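6.3 Preparing the cell and placing objects

This section applies to all bench cells running the Drudwood arm with the two-finger gripper. Read section 6.2 (isolation and lockout) before you start. Anyone working in a cell must be signed on as operator or observer. Observers stay behind the yellow line.

CAUTION: The arm holds position under power. Switch the controller to HOLD before you put a hand inside the cell, and leave it there until you have stepped back.

1. Set the controller to HOLD. Check that the amber lamp is lit.

2. Run your eye along the cables from the gripper to the base. They should have enough slack for the full reach of the arm and should not pass under the dark work surface or sit where the jaw can close on them.

3. Check the work surface for dust, grit and moisture. Wipe it with a dry microfibre cloth, working from the back edge to the front. Don't use spray cleaner inside the cell.

4. Place the task objects. For the mug and cylinder task, leave clear space between the two so the gripper can come down on either one without touching the other. Stand the mug upright.

5. Check for glare. Glossy surfaces and bare metal rims reflect the overhead lights. If the task sheet calls for low glare, dim the lights to 300 lux at the surface.

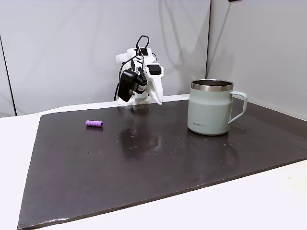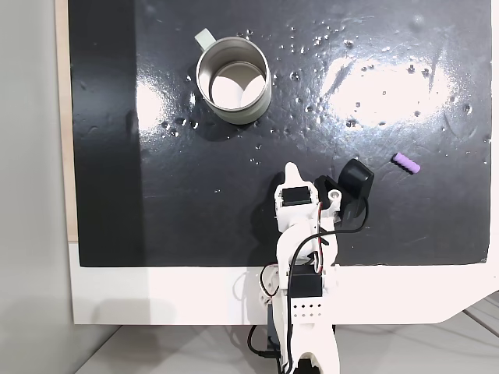
Figure 6-4. Gripper, mug and purple cylinder on the dark work surface.

6. Return the arm to the start pose from the controller. Never push it there by hand while it is powered.

7. Set the speed limit to 200 mm/s for the first run of any new layout. The limit may be raised to 300 mm/s after one clean run, and only by the operator.

8. Step back, call "clear", wait for the observer to answer, then switch to RUN.

Note: Water droplets change how the surface reflects light and how objects slide on it. Record the surface as WET or DRY in the run log before each run. If liquid reaches a cable, servo or connector, stop, isolate the cell and tag it out under 6.2.

Note: Mugs used in gripping tasks are to be empty unless the task sheet says otherwise. Maximum load is 900 g, including contents.

CAUTION: Do not reach in to catch a falling object. Press the stop button and let it fall.

Faults during set-up are logged on form 1304. Send completed forms to Thérèse Fehr at the Vetdale site. Requests to vary this procedure go to Darcy McIntyre and need written approval before the cell is used.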